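Clirnthorpe Adult Reading Project – Progress Report to the Cartwright Fund
Submitted 2026-07-07 by Tegan Tuhiwai, project lead

Enrollment and attendance

We ended this period with 36 learners on the books, against a target of 30 in the grant agreement. Nine of them joined after the spring intake. Attendance has held up in the evening groups and dropped in the morning one, mostly among people on shift work. We have moved the morning start back by half an hour and will report on the effect in October.

Tutors logged 805 hours of one-to-one and small group teaching. Huia Dunstan trained 3 new tutors, two of whom now run their own groups.
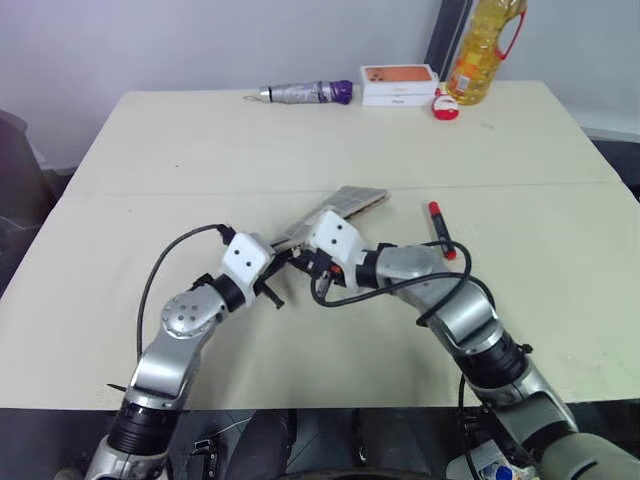 What happens when a learner misses several weeks?
The tutor calls after the second missed session and offers a different time. The place is kept open until the end of the term, and the learner picks up at the same point in the workbook.

Spending

Spending is within budget on every line except printing. The Arko workbooks went up in price before our second order, and we covered the difference from the travel line, which was underspent. No change to the total is requested.

The lease on the Pradex building has been renewed on the same terms. Heating in the back room is still unreliable – the landlord has been told twice in writing.

Materials

Starter packs now include a dictionary, a lined notebook and two pens. Learners asked for larger print in the form-filling unit, and the new version is with the printer. 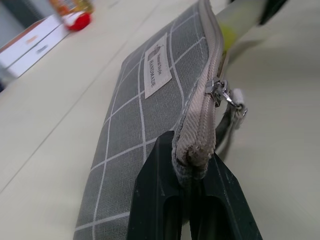

Gray pencil pouch with a handmade label.

Next period

We plan to open a second evening group and finish the reading assessments left over from spring. One tutor post is still vacant.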